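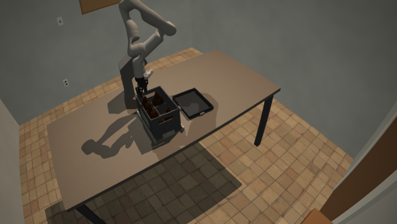
Voltatitz Handover: teach an arm by hand or by remote

Hi, I'm Anca Barbu and I look after Handover, the teaching kit we make at Voltatitz. I get asked the same few things about it every week, so I've written this page the way I'd tell you over the phone (only with fewer interruptions).

Handover lets you show a robot arm a job instead of writing it out in code. You do the job, the arm records it, and you keep the good goes and bin the bad ones. There are two ways to do it and you get both in the box.

By hand

Press and hold the wrist button and the arm goes light. You take hold of the last link and walk it through the move yourself. I love this for anything slow and close, like coming straight down over a bottle neck in a crate, where you want to feel your way past the dividers. Two things to know: keep your other hand off the gripper, and don't rush the last bit. It records your wobbles too!

By remote

This is the Murakami handset, a small stick you hold in one hand with a trigger for the fingers. Move your wrist and the arm's wrist follows. It takes most people an afternoon to stop fighting it. After that I find it quicker than hand guiding, and you get cleaner recordings as your own arms aren't in the way of the cameras. There's a scale dial on the side, so turn it right down for the final approach and back up again for the long swings.

Practise in the simulator first

Please do! The Castarano room comes with every kit: a table on a tiled floor, grey walls, the arm on its pedestal, and a dark crate with brown bottles in it next to a shallow black tray. The handset drives it exactly as it drives the real arm, and you can knock bottles about all day without a mop. You can move the crate, turn it to an awkward angle or change the light. I'd turn the crate a bit between goes, or your recordings will all look alike and the arm will only ever learn the one spot.

How many goes do I need?

For a single pick with the crate in roughly the same place, start with 12 good ones and see how it does. For mixed crate positions you'll want a lot more. Our own bottle set, which you can download with the kit, has 728 recordings in it, made by eight of us in turns (you can tell which are mine, I come in too high).

What's in the box

Murakami handset and charging cradle
Wrist button with clamp ring
Handover software, one seat
Castarano simulator room
Bottle recordings, ready to load
3 metre cable, plus a spare

The arm and gripper aren't included. If you're not sure yours will work, send me the make and model and I'll check before you order.

Battery and bits

The handset runs for 8 hours on a charge and buzzes when it's getting low. Finish the go you're on, then swap. If it loses its link the arm stops where it is and holds, and the recording is marked so you can throw it away later. The trigger spring is the one part that wears, and you can change it yourself with a small crosshead screwdriver.

Try one

We keep a kit set up at our Kerkthorpe workshop and you're welcome to come and have a play. Sessions start at 10 in the morning and we're closed for the second half of August. Bring your own crate if you've got an odd one, I like those.

Orders leave us within 13 working days. Spare springs and clamp rings usually go out the next day.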